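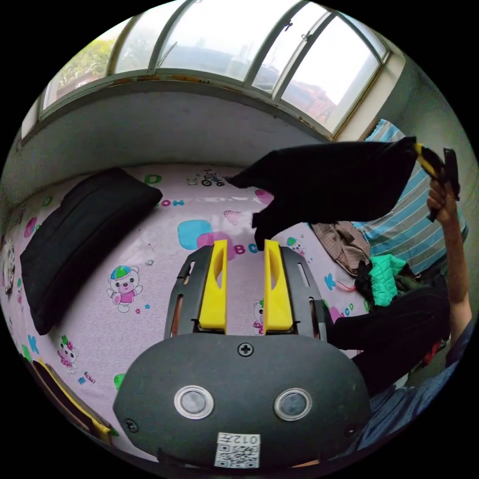 Report on a Visit to the Dirkside Shared Workshop, Tultport

Submitted to the Community Technology Section

1. Purpose of the visit

In February the Section visited the Dirkside shared workshop in Tultport to review a member-led build of hand-held grippers and the household trials carried out with them. The build was supported by a small equipment grant under the Section's home projects line, and a visit is a condition of the final payment. The visiting party arrived at 9:30 and left shortly after 4 in the afternoon. The morning was spent at the workshop and the afternoon at a member's apartment, where one of the trial locations has been set up in a bedroom.

2. The workshop

Dirkside occupies the ground floor of a former printing business. It has 287 paid members, of whom 8 belong to the group responsible for the gripper build. The group has the use of two benches along the rear wall and a locked cabinet. Three printers were running during the visit, and a fourth was out of service awaiting a heater block. The laser cutter is shared with the furniture group and must be reserved a day ahead.

Ventilation in the printing area was the subject of a remark in the previous report. An extractor has been installed and was in operation. The visiting party found the noise level acceptable for conversation at the benches, although not at the cutter.

3. The build

The design is known within the group as the Gakska. It is held in one hand and operated by the person carrying it, who uses it to pick up and set down ordinary household items while the unit records. The recordings are intended for a small arm which the group plans to mount on a rolling base during the next phase. No work on the base had begun at the time of the visit.

The fingers are printed in bright yellow with an oval opening in each, and are carried in a slotted dark gray frame above the housing. Members reported that the first fingers were solid and too stiff for soft items, and that the opening was enlarged twice before the present shape was adopted. Finger pairs are treated as consumables. A printed pair requires 205 minutes on the machine the group prefers, and spare pairs are kept in a drawer at the bench.

Units are identified by a white label with a QR code. The code opens the service record for that unit, in which screw replacements, finger changes and calibration checks are entered. The visiting party examined several records. Entries were complete for the current period, but two older records gave no reason for a finger change.

The total cost of materials for the most recent unit was $357, including the sensors and excluding labor. The group considers this close to the lowest figure it can reach without purchasing in larger quantities. A request to purchase jointly with the Bühler workshop, which is building to the same drawings, has been made and is awaiting a reply.

4. The household trials

The group decided at an early stage to conduct its trials in members' homes. The bench had been used for the first recordings, and the members felt that a clear, evenly lit surface gave little indication of how the units would perform among everyday belongings.

The bedroom location is arranged on and over the bed, which had a fitted sheet with a printed cartoon pattern. Items used there include a black cloth bag, a plaid garment, a green padded jacket, a striped pillow and a rectangular black cushion. The bag is lifted in the jaws, held above the bed and set down again. Clothing is gripped at whatever point the operator judges suitable, and no fold or starting position is prescribed.

The patterned sheet received some discussion. One view in the group is that the printed bears and letters make the edges of small items harder to separate from the background, and that a plain sheet should be used for part of each session. The other view is that patterned bedding is common and should remain. The matter had not been settled. The visiting party has no preference but asks that the bedding used be entered in the session notes, which at present mention only the items lifted.

The room has a long curved window behind the bed, and members said that sessions are scheduled for daylight hours whenever possible. Glare on bright afternoons was reported as an occasional difficulty.

The party was invited to operate a unit. The handle was comfortable for short periods. Two visitors with smaller hands found the reach to the trigger long, and the group agreed to print a shorter version for comparison.

5. Safety and housekeeping

Batteries are charged at the workshop only and are transported in a lined box. The charging log was in order. A first aid kit was present at each bench. The group does not yet have a written checklist for sessions held in private homes, covering such points as trip hazards, pets, and the consent of other residents. A draft was promised.

6. Recommendations

The visiting party recommends that the final payment be released on receipt of the home session checklist.

It further recommends that bedding and lighting be added to the session notes, that reasons be entered for all finger changes, and that the shorter trigger be offered as an option in the published drawings if the comparison is favorable.

A second visit is proposed once the rolling base is under construction. The Section wishes to thank the Dirkside members for their time, and the household for the use of the room.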